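クラブの備品を買うたびに感想を書いてきましたが、今回はいつもより長くなりそうです。取り上げるのは、Wirninura(ウィルニヌラ)の二本指電動グリッパー。私たちの社会人と学生混成のロボットクラブ「Suncombe工作会」で、一学期まるまる使い倒した品です。買うかどうか迷っている学校やクラブの方の参考になればうれしいです(同じものを検索しても、日本語の感想がほとんど見つからなかったもので……)。

まず、どんな使い方をしたかを書いておきます。うちのクラブは毎年、Vudarardという小さな競技会に出ています。今年の課題は「店番」。冷蔵ショーケースに並んだ飲み物から指定された一本を取り出して、台の上に立てて置く、というものです。言葉にするとこれだけなのに、やってみると本当に奥が深い! ペットボトルは丸いし、つるつるするし、強く握ればへこみます。おまけに隣のボトルとの隙間は指一本入るかどうか。去年まで使っていた自作の手では、とても太刀打ちできませんでした。

自作の手の話を少しだけさせてください。3Dプリンターで作った三本指で、みんなで夜遅くまで削ったり貼ったりした思い出の品です。見た目は愛嬌があるのですが、握る力が日によって違うのが困りもので、午前中はしっかり持てたのに夕方になるとするりと落とす。部品が反っていたのか、ワイヤーが伸びていたのか、最後までよくわからないまま引退となりました。今は部室の棚の上で、ペン立てとして第二の人生を送っています。

そんなわけで今年は、手の部分は買って済ませ、その分の時間をプログラムと練習にまわそうという話になりました。候補はFaroukの吸盤式と、このWirninuraの二本指の二つ。吸盤式も魅力的で、平らな箱を持ち上げるならたぶんあちらに軍配が上がります。ただ、相手は丸いボトルですし、表面に水滴がつくこともある。貸し出し機で試させてもらったところ、ラベルの継ぎ目でどうしても空気が漏れてしまい、二本指のほうに決めました。

箱を開けた第一印象は「思ったより重たい」でした。黒くて丸い土台に、銀色の金属の指が左右に一組ずつ。飾り気はまったくありませんが、角ばった板を組み合わせた指の形がなんとも頼もしくて、部員の間では「カニ」と呼ばれてすぐに人気者になりました。取り付けは付属のねじでアームの先に留めるだけで、慣れた人なら授業の休み時間ほどで終わります。説明書は英語のみ。図が大きいので中学生の部員でも読めましたが、配線のページだけは字が小さくて、年長組は眼鏡を外したりかけたりしていました。
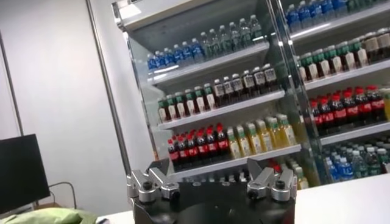 二つ並んだショーケースに向かうグリッパー。水、お茶、コーラ、黄色いジュースと、種類ごとに列を作って並んでいます。

さて、肝心の使い心地です。いちばん気に入ったのは、握る力を細かく決められるところでした。設定は付属のソフトから数字で入れる方式で、私たちは500ミリリットルのボトルを相手に、弱いほうから少しずつ上げていきました。最終的に落ち着いた設定値が251。なんとも半端な数字ですが、これより弱いと持ち上げる途中でずり下がり、強いと胴がぺこっと鳴ります。クラブではこの数字がすっかり合言葉になって、部室の鍵の番号にしようという案まで出ました(さすがに却下です。こうして書いてしまいましたし)。

同じ動きを繰り返したときのそろい方も立派なものでした。競技会までの練習で、記録に残っているだけでも2,000回以上つかんでは離してを繰り返しましたが、開き幅が目に見えてずれてきたことはありません。去年の手なら、とっくにどこかが取れていたと思います。音も静かで、隣の教室で囲碁の会が開かれている日でも、遠慮せずに動かせました。これは地味ながら、公共の施設を借りて活動している身にはたいへんありがたい点です。

一方で、困ったところもあります。

いちばんは指先が滑りやすいこと。金属のままだと、水滴のついたボトルはくるりと回ってしまいます。別売りのゴムパッドもあるのですが、これがなかなかのお値段。うちでは自転車用の古いチューブを切って、両面テープで貼りました。見栄えはともかく、回ってしまう失敗はぐっと減りました。厚みのぶん指の開きが狭くなるので、貼ったあとは開き幅の設定をやり直すのをお忘れなく。私たちはそれを忘れて、ボトルを一列きれいに押し倒しました。ドミノみたいで、小学生の見学者には大好評でしたけれど。

次に、土台の大きさ。手前の一本を取るだけなら問題ないのですが、奥のボトルを狙うとなると、黒い土台が上の棚板に当たりそうになります。私たちは手首を少し傾けて入れる動きを覚えさせて乗り切りました。この傾け方を決めるのに2週間かかっています。深すぎると指先が隣のキャップに触れますし、浅いと棚に当たる。担当の高校生が方眼紙に何枚も横から見た図を描いて、ようやくちょうどよい角度を見つけてくれました。カタログの寸法表には指の長さしか載っていないので、土台の幅も書いておいてほしいところです。

もう一つ、ケーブルの出口が横向きなのも好みが分かれそうです。うちのアームでは、手首を大きくひねるとケーブルが引っ張られてしまい、結束バンドで少したるみを持たせて留めました。留め方がきつすぎると今度は動きがぎこちなくなるので、指一本ぶんくらいの余裕を見ておくとよいと思います。

電源を入れ直すと設定が初期値に戻る、という癖も書いておきましょう。初めのうちは何度もこれに引っかかりました。練習のたびに誰かが「251入れた?」と聞くのが習慣になり、しまいにはアームの根元に大きな字で紙を貼りました。ソフトの更新で保存できるようになると聞いてはいますが、9月の時点ではまだのようです。

学習の道具としてはどうか、というご質問もありそうなので触れておきます。手を自分で作る面白さは、やはり自作にはかないません。仕組みを一から考えて、うまくいかなくて、また作り直す。あの時間が好きで入ってくる部員もいますから、完成品を買うことには反対の声もありました。でも、手が安定してくれたおかげで、カメラでラベルの色を見分けるところや、取る順番を考えるところに、今までになくじっくり取り組めたのも確かです。お茶と薄い茶色の飲み物を取り違える問題には最後まで悩まされましたが、悩む場所が先に進んだのだと思うと、なんだかうれしくなりました。

競技会の結果も書いておきますね。予選は無事に通過、決勝ではコーラを取るところまでは順調で、次の水を置くときに少し傾いて減点となりました。順位は真ん中より少し上。置き方の練習が足りなかったのは私たちの責任で、グリッパーに文句はありません。帰りの電車では、もう来年の指先の素材の話で盛り上がっていました。

評価は五つ星のうち四つとさせてください。握る力の細かさと丈夫さは満点、指先の滑りと設定の保存で一つ引きました。ボトルや缶のような丸いものを扱う課題に挑むクラブには、安心しておすすめできます。薄い紙や布をつまみたい方は、私たちは試していないので、できれば貸し出し機で確かめてからのほうがよいでしょう。ゴムパッドの代わりになるよい材料をご存じの方がいらしたら、ぜひコメント欄で教えてください。自転車のチューブは、そろそろ在庫が尽きそうです。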